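Hardship fund: changes to the water and heating grants

Friday, December 16, 2022

The Wembridge hardship fund has revised its rules for help with household utility costs. The new rules apply to all applications received from today. Applications already with the office will be assessed under whichever set of rules gives the higher award.
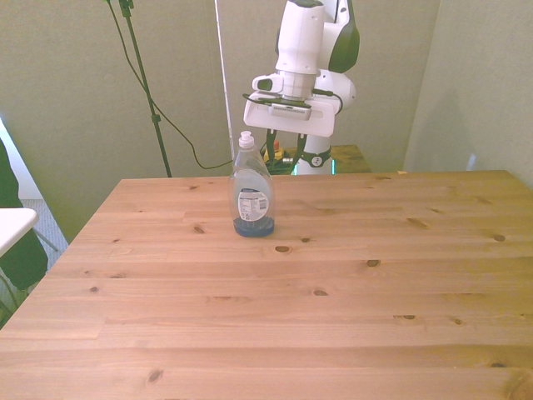 Washing-up liquid on a pine table.

The upper limit for a single award rises to £300. Awards under £60 will be paid in one instalment by bank transfer. Larger awards will be split into two equal payments, the second following once the applicant has sent in a current bill or prepayment statement. Households on prepayment meters may ask for the full sum at once – tick box 5 on the form.

Income is now measured after rent and council tax. Under the old rules it was measured before both, and tenants in Plilcombe with high private rents were often refused on paper while having very little left to live on. Child benefit and disability payments are left out of the calculation. 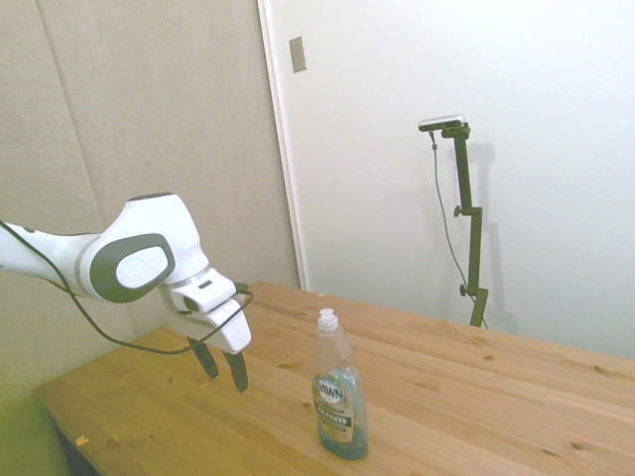
Arrears may be included where the debt is in the applicant's name and relates to the present address. Debts from a former address will still be referred to the money advice desk, run by Hajnalka Sárközi. A referral does not close the application, and the two can run side by side.

Evidence requirements are otherwise unchanged. Applicants need proof of address, one month of bank statements and the most recent benefit letter or payslip. Copies are accepted. Applicants paid in cash should ask their employer for a signed note giving hours and pay.

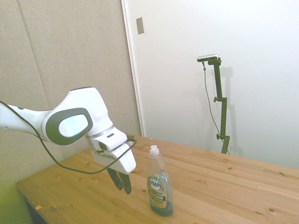
Ivan Hrytsenko

Decisions are normally sent by post. Anyone who prefers a text message should write their mobile number clearly in section 2. Appeals go to Sombat Kaewsai, who takes no part in first decisions, and must be made in writing.

The income thresholds will be looked at again in March, when next year's council tax bands are known. Paper forms are held at the Wembridge office and the Plilcombe library desk.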